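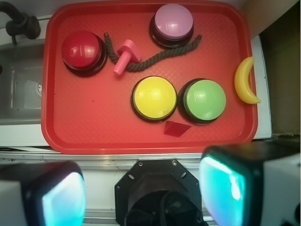

By Manuela Serra | Jun 23, 2022

Home Kitchen Laundry Kids' Stuff Workshop Ask Us

Filed under: Taming the Clutter

I keep a red plastic tray on the counter right next to the sink, and it's probably the most useful thing in my kitchen that has never once held food. It's where the strays go. Big push buttons, a toy bolt, a bit of dark rope, the yellow banana from the play food set... if it turns up where it doesn't belong, it lands on the tray, and I deal with the whole lot in one go after supper.

I used to have a basket for this. Don't do a basket! Things sink to the bottom and you forget you own them. A tray is flat, so everything stays in view, and once it's full it's full. The raised rim matters too, more than you'd think, if you have anything round (a marble went down my drain in our old place on Stalteveck and I still think about it).

So, how I clean the stuff. Solid plastic pieces like the bolt and the banana get a bowl of warm water with a squirt of dish soap. I leave them for 10 minutes, then go over them with an old toothbrush. The ridges on a screw thread hold on to jam like you wouldn't believe — run the brush around with the thread, the way you'd turn the screw, and it comes off much faster than scrubbing across.

The push buttons never go in the water. Anything with a switch or a battery gets a damp cloth, wrung out hard, and a cotton swab for the groove where the cap meets the base. Shiny domed caps show every fingerprint, so I finish with a dry cloth. If one gets sticky and won't pop back up, wipe around the edge and press it 5 or 6 times before you give up on it.

Rope I do by hand in the sink, squeeze it in a towel and hang it up. It takes longer to dry than you expect, so don't put it away the same night.

Then there are the little mystery pieces. I have a see-through red one at the moment, sort of a triangle, and I have no idea what it goes to. My rule is that mystery bits get until the end of July in a jar on the windowsill, and then out they go. My neighbor Wenjie Qin keeps hers for two years and swears she has matched up nearly all of them, so maybe I'm too hasty.

The tray itself just gets wiped. Mine has a fine crisscross texture on the bottom that hangs on to crumbs and specks, and a sponge slides right over them. Baking soda on a wet nail brush, small circles, rinse, stand it on its edge to dry.

Next time I'll do the bath toys, which are a whole other kind of nasty.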